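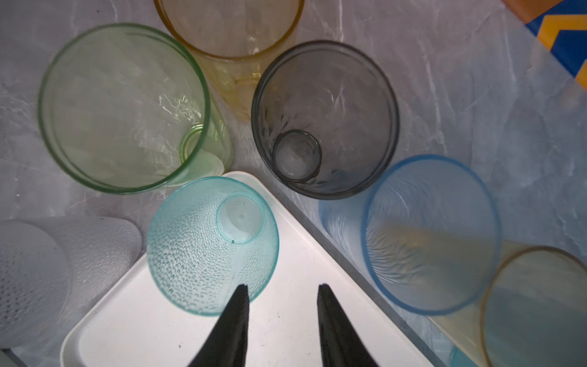
Progress Report: Review of the Leltska Table-Clearing Kit

Submitted to: Mimoza Vlachou, Grants Office, Krasniqi Foundation
Submitted by: Damian Chmielewska, Jenstead Assisted Kitchens Program
Date: 4/7/21

1. Purpose of this report

This report covers the second stage of the review of the Leltska table-clearing kit, funded under the Foundation's independent living grant. The kit consists of a tabletop arm, a two-finger gripper, a small camera mounted close to the gripper, and the software that selects and carries out each pick. It is offered by its supplier to residential care homes and to shared kitchens in supported housing.

The Foundation asked the Program to advise whether the kit is suitable for purchase by the homes it supports. The present stage deals only with drinking cups and the trays on which they are carried. Plates and cutlery are reserved for the third stage.

2. Work completed in this period

Installation at the Jenstead kitchen was completed by Mimoza Kos and Baltasar Paredes. The supplier's instructions were followed as written, with one exception: the mounting clamp did not fit the overhang of the countertop, and a longer clamp was ordered from the supplier's own parts list. The delay did not affect the rest of the schedule.

The test plan agreed with the Foundation called for 300 supervised picks from mixed groups of cups. All 300 have been carried out. Cups of different colors and finishes stand close together on a gray marble-patterned countertop, some of them next to or resting on a white tray with a raised rim. The gripper approaches from directly over the group, with both fingers pointing toward the rim of the chosen cup. In the arrangement shown at the head of this report, that cup is the turquoise one at the corner of the tray.

The mix of cups was chosen with the homes in mind. Residents commonly keep their own cups, and a kit that handled only a matched set would be of little use to them. Smooth, ridged and pebbled surfaces were therefore all included, as were clear tints and frosted finishes.

3. Results to date

Of the 300 picks, 200 were completed on the first attempt without help from the operator. The remainder required either a second attempt or a correction by hand. Fatos Hodžić has reviewed the log for each of these and assigned a main cause.

The most frequent cause was a poor estimate of where the rim lay. This occurred chiefly with translucent cups standing against one another, where the wall of one cup could be seen through the wall of the next. The software at times treated the smaller circle of the base as the rim and brought the fingers down too far inside the cup. Cups with a dark or strongly colored rim gave far less trouble.

The second cause was lack of room for the outer finger. Where two cups touched, the gripper could not always pass between them, and the software has no routine for moving a neighboring cup aside first. The supplier has confirmed that such a routine is planned but has given no release date.

The raised edge of the tray was a lesser cause. A cup placed partly over the edge leans, and the kit assumes an upright cup unless told otherwise. Operators can mark a cup as tilted on the control screen, and doing so usually resolved the problem.

Surface texture had less effect than expected. The pebbled and dotted cups were held at least as securely as the smooth ones.

4. Service and support

The kit is sold with a service plan covering remote assistance, software updates and replacement of the finger pads. Remote assistance was requested on several occasions and the advice received was sound, although replies sent outside business hours were slow. The printed manual is clear on setup and weak on fault messages. Ms. Kos has prepared a two-page supplement for staff, which the supplier has asked permission to reuse. The Program has no objection, provided that the Foundation agrees.

5. Budget

The grant allowed $2000 for equipment and supplies in this period. The longer clamp, spare finger pads and additional cups have been charged to that line, leaving a balance of $421. The Program requests approval to carry this balance forward to the third stage. Staff time has been charged as budgeted, and receipts are held at the Jenstead office.

6. Matters requiring attention

The supplier has offered an updated version of the rim-finding software before general release. Accepting it would mean that later results could not be compared directly with those above. The Program proposes to repeat a portion of the present picks with the new version before moving on – an added cost in staff time, but one that can be met within the existing award.

A second site at Jemulcombe has been identified for the third stage. Its kitchen is narrower and the serving counter is lower, and Mr. Paredes will need to confirm that the arm can be mounted at a safe distance from the walkway. The site agreement has been drafted and awaits signature.

7. Interim view

On present evidence the Program would not recommend purchase for unsupervised use. For use with a member of staff at hand, the kit performs well enough to justify continuing the review. A final recommendation will be included in the closing report, due in August.

The Foundation's decision on the carry-forward and on the software update is requested before work begins at Jemulcombe. Questions on the pick log should be directed to Mr. Hodžić, and all other questions to the undersigned.

Damian Chmielewska
Program Lead, Jenstead Assisted Kitchens Program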